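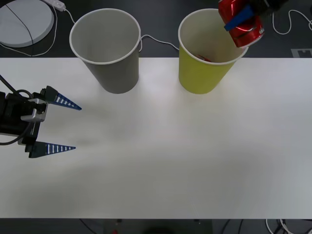

Right, gripper thread. Swapped the old parallel jaws on the left arm for the blue triangular fingers today and I'm already a bit smitten.

Paper cups are the nasty test. Too much squeeze and they fold, too little and they're off. The old jaws crushed 25 out of 117 goes, so 92 survived. Not great!

Drinks cans I'm less fussed about, they're stiff enough for anything (famous last words).

Américo Figueiredo wants the same fingers on both arms. I'd keep them different for now, easier to compare.

Controller's still the Cavadum one. Bit laggy when both arms move, so I've slowed everything down.

More numbers in February, once I've done a full run on the new ones.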